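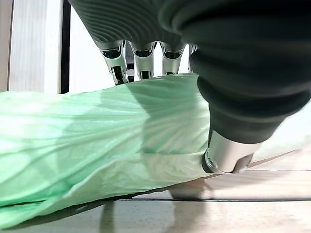
Metal fingers over something green.

So I went to my first county convention, and my feet still hurt. I've voted in every election since I was old enough, but I'd never once been in the room for the part where people argue about rule changes at eight in the morning in a middle school gym. Now I have! I brought a granola bar and a phone charger, and I should have brought a cushion.

Quick background if you're not from out here. Iltgate is the bigger town in our county, Plidham is the one I live in, and the two have been grumpy with each other about political stuff forever. Iltgate gets the conventions, the candidate visits, the nice yard signs. We get a card table at the farmers market. Back in January I signed up to be a delegate at our precinct meeting, mostly by not looking away fast enough when they asked who wanted to go.

We had 159 delegates checked in by the time the doors closed, and 121 of them voted on the big question of the day, which was whether to endorse in the county supervisor primary or stay out of it. (The rest were in the hallway, I think. The coffee was in the hallway.) Staying out of it won. I voted the other way and I'm still a little sore about it, but I get the argument. Last time the party picked a favorite, half of Plidham sat on their hands in the fall.
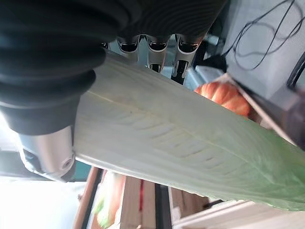

What surprised me was how much of the day was about words. We spent most of an hour on whether the platform should say the county "must" fix the Kuver Road bridge or "should" fix it. A woman behind me kept muttering "just fix it" and I wanted to hug her. The "must" people won in the end, and there was real cheering, the kind you'd hear at a ball game. Over a bridge!

The candidates got two minutes each, and I liked that more than I expected. You learn a lot about a person who has to skip the life story and get to the point. One of them talked about nothing but ambulance coverage and she had the whole gym quiet. Another one used up his time thanking people and got cut off before he said what he was running for.

Oh, and the primary. The last one for this seat drew 2,555 votes in the whole county, so please don't tell me yours doesn't matter. I know folks who have more people than that following their sourdough.

I'd go again, probably. I came home with three stickers, a sunburn from standing in the parking lot talking, and a spot on the subcommittee for meeting notices, which I also seem to have gotten by not looking away fast enough.

Comments

bridgeburner says: I drive Kuver Road twice a day. MUST. Thank you to everyone who stuck that one out.

Plidham Porch says: Disagree with you on the endorsement but glad you went. Can the subcommittee please send notices more than a day ahead?

tworivers says: Was the gym as cold as it was last time? I wore my coat through the whole thing.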